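Drustside Community Kitchen
Tableware and Serving Project: Progress Report to the Gruretti Fund
Period covered: through the end of November

1. Purpose of this report

The Gruretti Fund awarded the Drustside kitchen a grant to replace its serving bowls, set up a standard place setting for the Friday meal, and write handling instructions for the people who set and clear tables. This report covers what has been bought, what has been done with it, what remains, and how the money has been spent. It follows the headings in the award letter, except that storage and washing are reported together.

2. Summary of progress

The new bowls have been delivered and are in use. The old mixed stock has been sorted, and anything chipped or cracked has been taken out of service. The table layout has been agreed on and the first version of the handling sheet is finished. Two items are behind schedule: shelving for the back wall of the pantry and the printed version of the handling sheet. Both are explained in section 7.

The project remains within budget. We are not asking for more money or for a change to the end date.

3. Choice of bowl

The application listed three possible replacements: stoneware, glass, and plastic. We borrowed samples of each and used them at the Friday meal before ordering. Stoneware held heat best but was heavy on a loaded tray, and several diners found a full bowl hard to lift. Glass was clear and easy to check for leftover food, but it was noisy in the bus tubs and we were not comfortable using it at the tables where small children sit. We settled on plastic.

The model ordered is the Patrício round bowl, in pink. The supplier also carries it in white, and our first thought was to buy white to match the plates. The tables at Drustside have white tops, though, and some of our older diners told us that white bowls were hard to make out against them. Pink shows up well on the white surface. It also makes it easy to tell our bowls apart from the ones belonging to the other groups that share the building, which had been a steady source of lost stock.

The bowl is plain, with no handles and no pattern. It has a thin rim and a rounded body. The plain shape was a requirement in the application, as the old set included several bowls with molded ridges that trapped food and had to be scrubbed by hand.

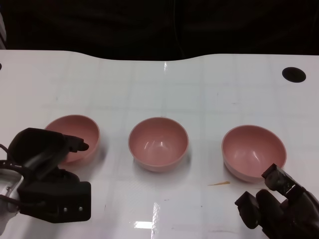
Three of the pink bowls in a row on a white tabletop.

4. Table layout

Before the grant, bowls were stacked at the end of each table and diners passed them down. This was slow, and people at the far end often waited until the soup had been around once before they had anything to put it in. The layout now in use has the bowls set out singly across the middle of the table before the doors open, with open space between them for bread baskets and water pitchers.

We tried two other arrangements first. Setting a bowl at every place looked tidy but left no room for trays, and bowls at unused places still had to be collected and washed. Putting all the bowls at the serving hatch worked for soup but caused a line when dessert came out. The row down the middle has been in use since then and we plan to keep it.

The row does not need to be exact. Early on, some table setters spent time lining bowls up to the edge of the table, and the draft handling sheet had to be changed to say that a loose row is fine. Setting up now takes 12 minutes for the whole room, which meets the target in the application.

Bowls go out empty and open side up. We considered turning them upside down to keep dust out, but the rims picked up crumbs and water from the tabletops. Tables are wiped before setting and checked again for crumbs just before the bowls go down.

5. Handling

The award letter asked for written instructions on picking up, carrying, and emptying the bowls. Most of the trouble we had in the first weeks came from the smooth surface. A person wearing rubber gloves who takes hold of one side of a full bowl can easily lose it. We had spills at the clearing station on more than one evening, though no one was hurt.

The handling sheet covers these points:

Pick up a bowl from the table with two hands, one at the rim and one low on the body.
Keep fingers out of the inside of the bowl when it is going to a diner. Holding the inner rim is acceptable only when clearing or checking.
Tilt the bowl toward the light to look at the inside before it goes back on the stack.
Do not slide bowls along the table.
Stack no more than the height of the bus tub.

The tilt check is the part that has made the most difference. Dried soup is hard to see from straight above, and a bowl can look clean until it is turned on its side. Bowls that fail the check go back to the wash, and the table under them is wiped again. 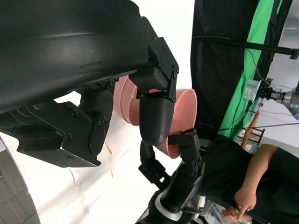 A pink bowl tilted on its side above the table, held at the rim and from underneath.

Training on the sheet was given at the start of the shift on two evenings and will be repeated for new people as they join. It is short and is done at the table with the bowls themselves. We had planned a longer session with slides and dropped it after the first try, when most of the questions were about where the bus tubs should go.

6. Washing and storage

The bowls go through the Morkix rack washer that was already in the kitchen. They fit the existing racks if they are placed at an angle. Laid flat they collect water in the base, and on the first two runs the whole load had to be dried by hand. A drawing of the correct position has been taped to the wall next to the machine.

We have had no cracked bowls so far. Some have picked up light marks on the inside from metal ladles. The marks do not hold food and we do not consider them a reason to take a bowl out of use, but we have moved over to plastic ladles for soup. The ladles were paid for out of the kitchen's own funds and are not charged to this grant.

The bowls are being kept in lidded crates under the serving counter. This is a temporary arrangement. It keeps them clean, but the crates have to be pulled out and lifted each time, and anyone with a bad back has to ask for help.

7. Items behind schedule

Shelving. The pantry shelving was meant to be up by the end of this period. When the old units were removed, the plaster behind them was found to be loose and the wall has to be repaired before anything can be fixed to it. The repair is the building owner's responsibility and has been agreed to. The shelving has been ordered and is being held by the supplier at no charge.

Printed handling sheet. The text is final. Printing was held back so that the sheet could include the storage instructions, which depend on the shelving. Photocopies are in use at all 4 stations in the meantime.

Neither delay affects the meal service.

8. Spending

Spending to date is $1,558. Of this, $966 was for the bowls, including delivery. The remainder went to the lidded crates, additional wash racks, and the deposit on the shelving. Receipts are attached in the order in which the items appear in the budget.

The bowls cost slightly less than we had allowed for. With the Fund's agreement, we would like to put the difference toward a small reserve of replacement bowls in the same color, as the supplier has told us that the range may change. If the Fund prefers, the amount can be returned at the end of the project.

9. Feedback from diners

Comments have been collected on cards at the door and by asking people at the tables. Most are about the food. Of the ones that mention the bowls, the usual remark is that they are lighter than the old set and easier to see. A few people have said they are too shallow for stew, and we have started serving stew in smaller portions with seconds offered. One diner asked whether they could be bought and was given the supplier's name.

10. Next period

Finish the wall repair and put up the shelving.
Move the bowls out of the crates and add the storage section to the handling sheet.
Print and laminate the sheet.
Order replacement bowls, if the change in section 8 is approved.
Try the same table layout at the weekday breakfast, which still uses bowls stacked at the end of the table.

The Fund's visitor is welcome at any Friday meal. Tables are set in the hour before the doors open, and that is the best time to see the layout and the handling checks being done.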